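Section 4. Setting Up Your Home Filing Station

Okay, you've unpacked the Girby label maker, you've loaded the tape (see Section 3 if you haven't), and now comes the part I like best. I'm going to walk you through getting your papers sorted the way I do it in my own house. It takes me an afternoon, and that's with coffee breaks.

Before you start

You'll need the label maker, one cartridge of the 12 mm tape, a pencil, a stack of plain folders and some kind of upright desk organizer. Any organizer works. I've used the Miler one for years, but Effie Drummond, who tested these steps for me, did the whole thing with a magazine rack and it came out fine.

Caution: Don't run the label maker off the power adapter while it's sitting on a stack of loose paper. The underside gets warm on long print jobs. Put it right on the table.

Step 1. Dump everything out in one place. And I do mean everything - the kitchen drawer, the glove box, the envelope behind the toaster. I had 471 pieces of paper the first time I did this (I counted because my sister bet me I had fewer than 300, and she owed me lunch).

Step 2. Make four piles: Pay, Keep, Ask and Toss. Don't read anything all the way through. If you catch yourself reading an old letter, put it in Keep and move on!

Step 3. Take the Toss pile out of the room. Shred anything with an account number on it.

Step 4. Pick your categories. I'd stick with six or seven to begin with. Mine are House, Car, Health, Taxes, School, Pets and a catch-all I call Natska, after the cat who used to sleep on that folder. Name yours whatever you'll remember.

Note: The label maker prints up to 16 characters on one line. If you go over, it drops the text to the small size without asking you. Press SIZE twice to put it back.

Setting up the organizer

Step 5. Put the organizer on whichever side you don't write with. I'm right-handed, so mine goes on the left. Tall slots belong at the back, and the low tray should face you so you can drop things in without standing up.

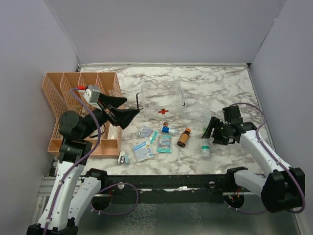
Photo: Kenji Doucet

Step 6. Stand the folders in the tall slots, most used at the front. For me that's Health, and then House. Taxes can live all the way in the back until spring.

Step 7. Keep the low tray for the Pay and Ask piles only. It's very tempting to park your keys in there, and stamps, and a granola bar. I've done all three. Small supplies can go in a little box if you must, but leave enough space for an envelope to lie flat.

Printing the labels

Step 8. Turn the label maker on and hold MODE until the screen says FOLDER. Type your first category, then press PRINT once. There's a pause of a few seconds before anything happens, so please don't press it again or you'll get two.

Step 9. Trim the end with the built-in cutter. Push the lever straight down, all the way, and let it come back up by itself.

Caution: The cutter blade is sharp and it isn't covered from below. Keep fingers (and small kids) away from the slot.

Step 10. Peel the backing from the split in the middle and stick the label on the folder tab, left edge first. You can lift it and try again for a minute or so, and after that it's stuck for good.

Step 11. Save your list. Press STORE, type a name, press STORE again. The memory holds 91 labels, and once it's full it writes over the oldest one - I lost all my spice jar names that way, so do check before you save.

If the print looks faint

First try a fresh set of batteries. Rechargeables work, but mine start fading after some 300 labels. If new batteries don't help, open the lid and wipe the print head with a dry cotton swab, moving in one direction. Don't use glass cleaner.

Still faint? The cartridge may be in crooked. Take it out, tighten the tape by turning the small wheel with your pencil, and press it back in until it clicks at both corners. Error code 2939 means the lid isn't closed, even when it looks closed. Give it a good push near the hinge.

Keeping up with it

I empty the low tray every payday and go through the folders once a year, in June. Old labels come off more easily if you warm them with a hair dryer on low. For jars, lunch boxes and anything that goes through the dishwasher, you'll want the laminated tape, and that loads a little differently, so turn to Section 5 before you open the package.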